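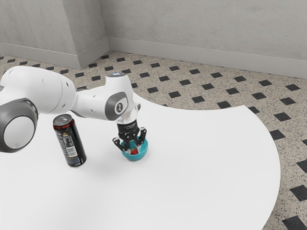
Clearing a table is a poor test of strength and a good test of almost everything else. The objects are light, the distances short and the penalties for error mostly cosmetic, yet the job still separates a working household machine from a promising one. A bowl shows why. It has no handle, its sides slope, and a two-fingered gripper must either pinch the rim or span the whole vessel. In the simulated version, a teal bowl sits on a white table with a small red fruit inside it and a black drinks can close by, and the arm has its fingers spread on either side of the rim. Close them too low and the bowl rides up. Pinch one side only and it tips, fruit included.

Simulation is where most of this work is now done. At Skastdale, where a chores programme has been running since the spring, every task is rehearsed on screen before a physical arm is allowed near crockery. The current test run consists of 2081 attempts at 13 tasks, among them moving a filled bowl, standing a can upright and sorting cutlery into a tray. Seven of the tasks are considered ready for hardware. The others are not, and the reasons are instructive.

Friction is the first. A simulator assigns each surface a coefficient and keeps to it. A real bowl has a film of washing-up liquid on one side and yoghurt on the other. The usual remedy is to vary the coefficient at random during training, so that the controller learns a grip that tolerates error. This works for rigid objects. It does little for a dishcloth.

Clutter is the second. An arm that lifts a bowl cleanly from an open table may knock over whatever stands next to it, as the planner treats the gripper body as smaller than it is. Padding the collision model cures the knocks and makes the arm refuse perfectly good grasps.

The shop floor is further ahead. At Kudthorpe, Głowacki runs a packing cell in which the trays arrive in the same orientation on every cycle and a jammed part stops the belt. Nelthorpe, a smaller site, has tried the same cell with mixed stock and had to put a person back at the infeed for the Tuesday changeover. Fixtures and repetition do much of the work in such places, and a kitchen supplies neither.

Speed also counts against the domestic machine. The Skastdale arm takes 12 seconds over a bowl transfer that a person completes without breaking off a conversation. For an unattended job overnight that may be acceptable. For clearing up between courses it is too slow, and raising the joint speeds brings back the spills that the slower motion was tuned to prevent.

The next round of trials will add liquids to the bowls.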